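Home | Products | Desks & Benching | Storage | Paper Handling | Support | Contact

Print this page | E-mail this page

Ileck Shared Study Desk, Partitioned

Supplier: Cluvar
Range: Ileck
Page last revised: 02/07/2025

The Ileck is a fixed-position desk for shared reading rooms, exam preparation areas and open offices where users do not keep a permanent seat. It is supplied with a white top, a fabric-free or upholstered rear partition, and a cable tray let into the surface. Seat numbering is available at order. The desk is sold singly or in runs of up to 6 positions on a common underframe.

The usual load on this type of desk is paper: printed course notes, chapter printouts, journal copies and a laptop beside them. The top finish is specified for that use. It has low gloss, so printed text can be read without glare from ceiling fixtures, and the light tone gives little contrast with the page during long reading sessions. Pencil marks and toner smudges can be removed with a damp cloth.

Multi-page printouts should be held with a binder clip of suitable capacity. The clip sold with the Ileck accessories pack has a black body and wire handles that fold forward and back over the sheets. It is placed on the top edge of the stack. Clips stored on the desk should be kept clear of the tray lid.

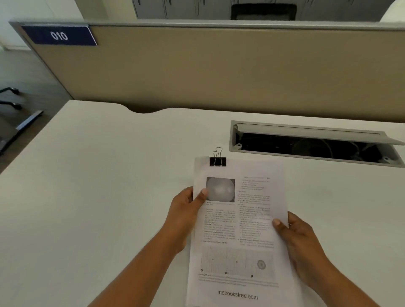
Clipped two-column printout held above the desk top.

Clip capacity

Two sizes are stocked. The small clip is rated for 25 sheets and the large clip for 50 sheets of standard copier paper. Exceeding the rating will spread the jaws permanently and leave the clip unable to hold a thinner stack. For documents above 50 sheets, divide by chapter and clip each section separately. Figures and plates should stay with the text that refers to them, as sheets filed apart are easily misplaced at a shared desk.

Working with unclipped stacks

When the clip is taken off to pull a sheet or change the order, square the stack on its short edge before clipping again. A thick stack handled from one corner will fan. Lay the removed sheet flat to one side, on the half of the desk away from the tray, and return it before leaving the seat.

Rear partition

The partition stands along the back edge and is finished with a metal top rail. It blocks the direct line of sight between facing users when seated and does not reduce sound to any useful degree. Standard color is beige with a light gray rail. Number labels are navy blue with white three-digit characters and are fixed at the upper left corner of the panel. Replacement labels are ordered by number. Labels should not be moved between positions, as the seat plan will no longer match the booking list.

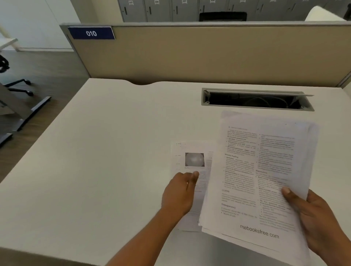
The tray is a long rectangular opening near the back of the top with a hinged lid. It holds power and data cables for the position. The lid should be closed while papers are in use. Loose sheets will slide into the recess if it is left up. Excess cable length should be coiled and tied before it is laid in the tray, and plug-in adapters should not be stacked on top of one another. Check the frame screws at each end of the tray every January and tighten by hand only.

A shallow curved cutout in the back edge lets cables that do not belong in the tray drop behind the desk. It must be kept open.

Placement

Runs can be set in front of locker banks. Allow enough clearance for a locker door to open fully with the chair on that side occupied. The Jimby locker series is supplied in gray with numbered doors, but locker numbers and seat numbers are separate sequences and should be kept so on the floor plan.

Supplied with each position

Top with tray and hinged lid
Partition panel with rail
Number label
Underframe and fixings
Hex key

Chairs, clips and power modules are ordered separately. Delivery is flat-packed. Assembly of one position requires 5 fixings per side, all of one size.

Care

Wipe the top weekly. Do not use abrasive pads or solvent cleaners. Vacuum the tray with the power off at the wall.

Related items

Ghasemi Document Stand
Jimby Locker Bank, Gray
Ileck Partition Panel, Replacement
Ileck Number Labels
Cluvar Binder Clips, Small and Large
Cluvar Cable Ties, Reusable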